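床上水果托盘整理集 说明文件

版本说明写于11月25日

一、先说几句

这份说明是给想用这套素材的朋友看的，写得有点啰嗦，请多包涵。整套东西的主题很小，就是在卧室的床上摆水果：托盘、碗、毯子、枕头，还有各种各样的果子，从这里拿到那里，再从那里摆回来。我们给它起的名字叫 Clulla，没有什么深意，念着顺口就留下来了。

最早是 Fongchan Wiriya 提出来的。她觉得厨房台面上的水果大家都看得够多了，而很多人家里其实是把水果端到床上吃的，尤其是周末睡了懒觉、拉开窗帘、谁也不想下床的时候。床是软的，毯子会起皱，托盘放上去未必平，果子自己也会滚，所以在床上收拾一盘水果，和在桌上收拾一盘水果，手上的感觉很不一样。我们都觉得这个想法挺可爱，就做起来了。

二、里面有什么

全集一共1,124段记录，分布在47个房间布置里，用到的水果按个头登记，共152个。每段记录配一行中文说明和一行泰文说明，泰文部分由 Surachet Chaiyaporn 逐条校过，他对水果的叫法特别认真，番荔枝在不同地方的俗名都替我们补进了备注栏。

记录分成4组：

1. 装盘：把散放的水果摆进托盘。
2. 换碗：托盘和果碗之间来回挪动。
3. 挑拣：把表皮有斑、颜色发暗的果子单独分出来。
4. 收床：水果端走以后，把毯子抻平，枕头归位。

三、布置说明

每个布置都有一个短名，多半是随口取的，比如“Tavurgate”是一间朝北的小屋，“Intarasuk”是一间比较宽敞的客房。床品都是各家原来就在用的，我们没有统一购买，所以花色很杂，格子、条纹、碎花常常挤在一张床上。我自己倒很喜欢这一点，看着像有人住的地方。

托盘大多选带边框、带提手孔的，端着稳当，果子也不容易滚到床单上。竹木托盘用得最多，颜色浅，什么水果放上去都好看。果碗则不限材质，只要口够宽，能让最上面那个果子露出来就行。

水果方面，柑橘类占得最多，因为耐放，也好拿。挑柑橘的时候我们特意留了一些表皮带褐斑的，和鲜亮光滑的放在一起，颜色差别大，写“挑拣”那一组的说明时很省力气。杨桃和番荔枝娇气一些，压一下就容易伤，通常放在碗里靠上的位置。

下面这个布置在蓝格毯子上，斑斑点点的柑橘和亮橙色的那个都在托盘这边，杨桃、番荔枝在红色的花边碗里，床头还有一个绣着小鲸鱼的条纹枕头，是我私心最喜欢的一个：

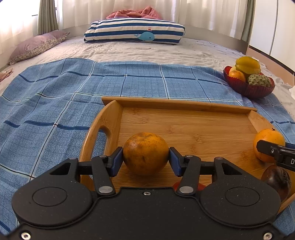

四、文字标注的写法

说明文字尽量用家常话，先写东西，再写放在哪里，例如“橙色的柑橘，在托盘右边”。认不准品种的果子，请写颜色和形状，不要硬猜，“红褐色、圆的、表皮发亮”就是很好的写法。被挡住大半的果子也照样写，后面加“部分遮挡”四个字。

床品只写颜色和花纹。枕头上的图案如果看得清楚，可以写进备注，看不清就空着，没有关系。

五、已知的小问题

早先三月份做的那批说明里，“托盘”和“盘子”混着用，后来统一成“托盘”，但可能还有漏网的，发现了请告诉我们。另外，有几个布置里窗外的光线偏亮，浅黄色和浅橙色的果子不太好分，标注时以实物登记表为准。

还有一处，“收床”这一组的数量比其他几组少，做统计的时候请留意，分组计算会比较合适。

六、使用与联系

欢迎用于学习和研究，转载说明文字时请保留 Clulla 的名字。改动了标注的话，麻烦在文件末尾记一笔改了哪几条，方便后来的人对照。水果名称方面的问题请写给 Surachet Chaiyaporn，布置和床品方面的问题请写给 Fongchan Wiriya，回信有时会慢几天，但都会回的。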